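Padell Newsletter
Dec 11, 2023

Can a robot tidy up yet?

Every winter a few readers write in to ask the same thing, which is when they can buy a machine that picks up after the kids. This year we got enough of those letters to give the question a proper item. The short answer is that you can't buy one now, and we don't expect to be able to recommend one next year either. The longer answer depends a lot on which chore you have in mind.

Start with what already works. Floor vacuums are good. They have been good for a while, and the ones that map a room are worth the extra money if you have more than one rug. Dishwashers and washing machines are so ordinary that people forget they are robots of a kind. They do one job, in a closed box, and a person loads and unloads them. The loading and unloading is the part that still falls to you, and it is also the part that researchers have been stuck on for years.

Picking things up is hard for a machine in ways that are easy to miss. A four-year-old can reach into a toy box without looking and come out with the right truck. A robot arm has to work out where the truck is, which way it is lying, how wide to open its fingers, and how to get those fingers down past the wall of the box without knocking against it. If the truck is flat against one side, the problem gets worse. If there is a blanket on top of it, most systems give up.

Toys are a favorite test in this field. They are cheap, they come in odd shapes, and it doesn't matter much if one gets crushed. A common version is a bin and a toy car, with the arms bolted to a table. The job is to get the car into the bin, or out of it, and then do the same thing again with the car in a different spot. It looks very simple. Getting a machine to do it every time is months of work.
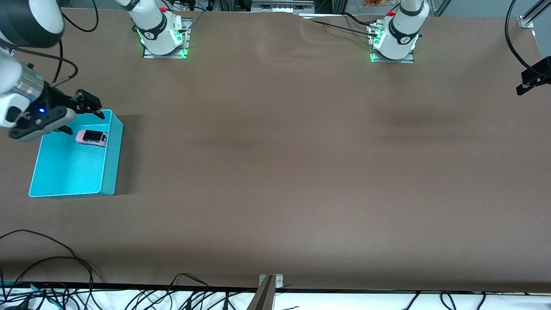

The usual way to teach the job now is by showing. A person steers the arms through the task by hand or with a set of controls, and the computer records the positions along with what the cameras see. After enough of these recordings, the software tries it alone. Older factory robots were told exactly where to go, down to the fraction of an inch, and they went there whether or not there was anything to pick up. The newer method lets the robot adjust when the object has shifted, within limits.

Those limits are what we wanted to know about, so we asked Grukden, a small company that builds training setups for warehouse customers, for some of its results. They sent us one set of trials and asked us not to make too much of it. The task was moving one small object between a bin and a tabletop. The team recorded 241 demonstrations, trained on them, and then ran the robot by itself 694 times over several weeks. When the object was placed in the same area it had been in during training, the robot finished the job 80 percent of the time. When the bin was swapped for one of a different color and depth, the results fell far enough that the company stopped the test and went back to recording.

Eighty percent sounds decent until you picture it in your living room. If you had to step in on one toy out of five, you would probably just pick up all five yourself. It would also be quicker. The company told us that a single pickup takes its robot longer than it takes a person to clear a small shelf, and that speeding it up makes it miss more often.

On the shop floor the sums come out differently. A packing station sees the same bins and the same parts all day. The lighting doesn't change and no one leaves a sock in the way. A slow machine that can run through the night may still pay for itself, and a person can check on several stations at once and fix the misses. Chatzigeorgiou, a parts distributor that has been trying arms for sorting small orders, told us it has kept 2 of them running since March. They handle boxed items. Anything in a loose plastic bag still goes to the people at the next bench, and there are no plans to change that.

Two arms are showing up more often than one, in labs and in shops. Many chores need a second hand. You hold the jar and turn the lid, or you hold the bag open and drop something in. Two arms also cost twice as much and have to be kept from hitting each other, so some firms buy the pair and use only one for most of the day.

Then there is price. The arms used in this kind of work are sold to labs and factories, and a pair with grippers, cameras and a solid table to mount them on costs more than most of our readers would spend on a car. There are cheaper kits for hobbyists. We tried one, the Pundarik desktop arm, for a previous issue. It could lift a marker pen and put it down again. It needed an afternoon of setup and had to be lined up again each time someone bumped the desk.

We would also be careful with videos. Many of the clips that get passed around are sped up, and some show a robot being steered by a person who is out of view. Neither of those is a trick if it's stated, but the note is often in small type or missing once the clip has been shared a few times. If you see a robot folding a shirt, look for a label that gives the playback speed, and look for the word "autonomous." Then ask how many shirts it tried.

For now, our advice to the readers who wrote in is to spend the money on shelves and bins with wide openings at a height the kids can reach. If you want a machine, get a vacuum, and clear the floor before you run it. We will look at window cleaners and lawn mowers in the spring issue, and letters about either one are welcome at the usual address.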